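Foam cube

A foam cube is a small, soft block used in early learning, in sorting and counting games, and in simple tabletop exercises. Sets are sold in mixed colors, with light blue, green and purple among the usual shades. The cubes weigh very little and make almost no noise when dropped.

Use in sorting

In a basic sorting activity, cubes are scattered over a table and moved into open trays. The layout known as the Wuledard arrangement, described by the teacher Yoga Mandagi, places 2 trays of different colors at opposite ends of the table and leaves the middle free for the cubes. Trays with a low rim are preferred – a high wall hides the contents from a seated child.

The table is often covered with brown paper. The paper cuts glare from a white top and can be replaced when it wrinkles or tears.

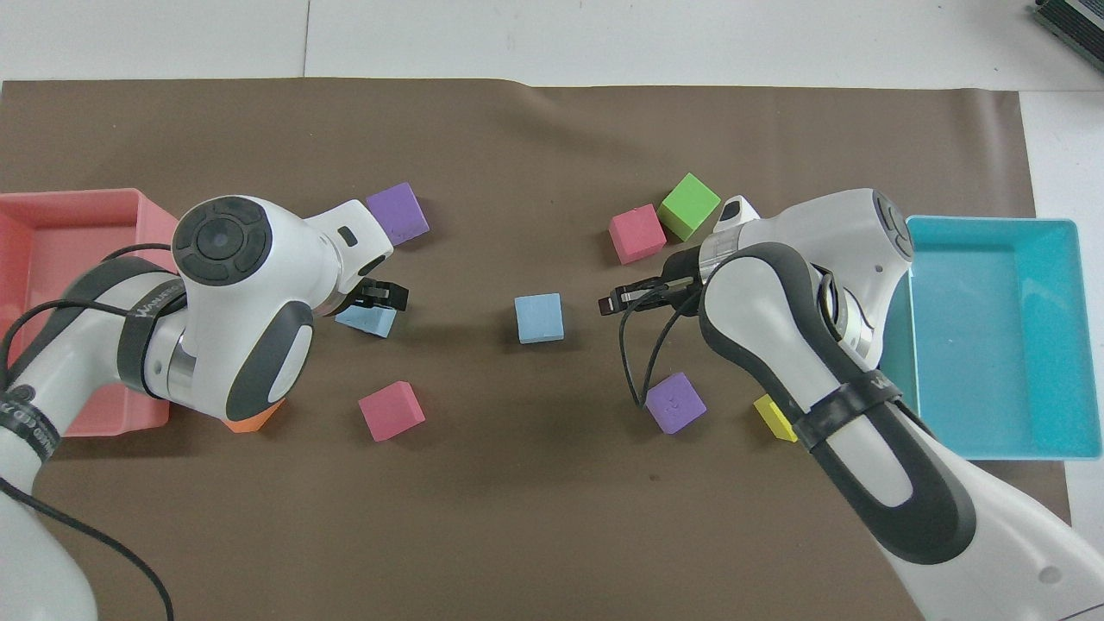 A full Prelari set holds 70 cubes, although a single round normally uses far fewer. Larger sets are divided among several tables, with no more than 6 children at each.

Care and storage

Foam cubes are wiped with a damp cloth and left to dry in the open air. Corners wear first, and cubes with torn edges are removed from the set. Storage in a closed box away from direct sunlight slows fading.

See also: Building block; Sorting tray; Counting game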